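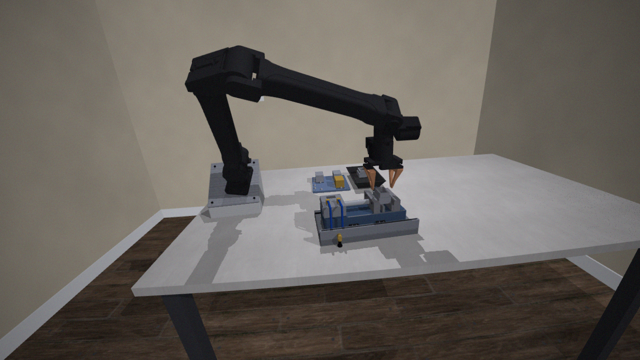

Call for Submissions: Trudgate Short Fiction Anthology

Trudgate Press, Vernon, invites unpublished short stories in English for its third anthology. Writers may live anywhere. No entry fee is charged.

Length: 800 to 1000 words, title not counted.
Limit: one story per writer.
Format: double-spaced, pages numbered, no name on the manuscript.

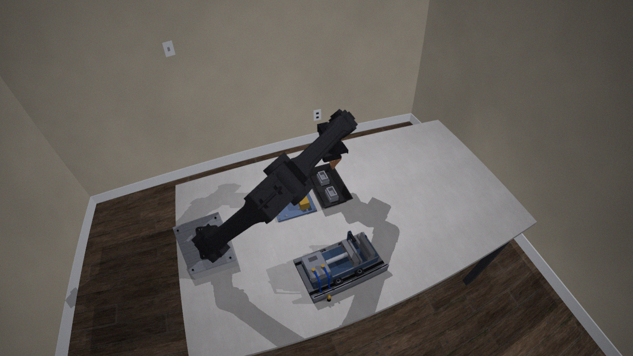 Image credit: Mikine

Stories are read without names by Tudor Avram and Ovidiu Ene. Translations are accepted if the translator holds written permission from the author. Poems, novel extracts and work already posted online are not eligible.

Contributors receive a flat fee and 3 printed copies. Rights return to the writer on publication.

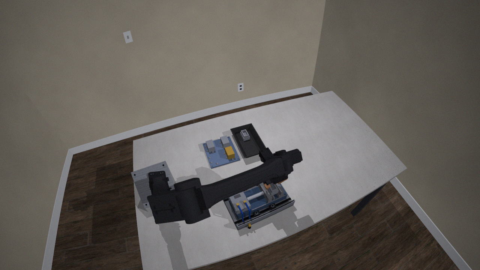

Edits are agreed in writing before typesetting, and proofs go out in February. Mail entries to Trudgate Press, Box 828, Vernon. Manuscripts are not returned.

Posted 9 Nov 2023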